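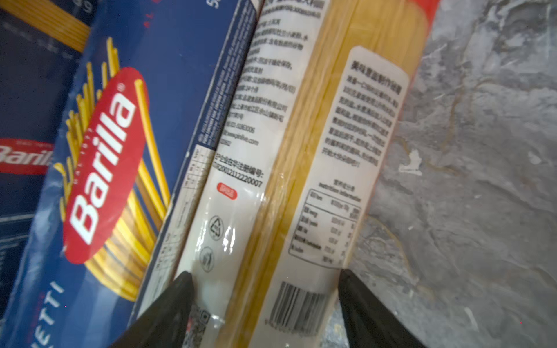
Figure 1. Wrist camera view: the Stasex gripper holding a pack of spaghetti in clear film, with Barilla boxes at the left.

Evaluation of the Stasex two-finger gripper kit for grocery handling
By Hala Mansour and Hernán Henao
Project report, May
Last updated: May, 16:40

In our course we had to choose one product for automation and give an opinion if a small shop could use it. We selected the Stasex kit, which our supervisor Konrad Nägeli ordered from the dealer Trodus. The kit contains the gripper, a small camera for the wrist and a control box. The price was 802 euros with the cable set.

Mounting on the arm took us one afternoon. The printed manual is short and it has a mistake in the wiring page, where two pins are exchanged. We wrote to Trodus and received the corrected page the next morning.

For the trials we used dry pasta, in cardboard boxes and in plastic film. A box has flat sides and the fingers find them easily. The film is more difficult. It reflects the light, and the noodles inside can move when the force is too high. A finger can also cover the QR code or come close to the barcode, so a scan during holding is not always possible. We recommend to plan the scanning before the grasp.

We made 300 grasps in total, and 147 of them were with film packages. With the default force the film packages slipped often. After we lowered the closing speed, the results became better, but we did not have time to repeat all positions.

Our opinion is that the kit is good for teaching. For a shop we would wait for softer finger pads, which Trodus sells separately and we could not test.

We thank Liam Kettle for the help with the arm software.

2 comments | 0 shares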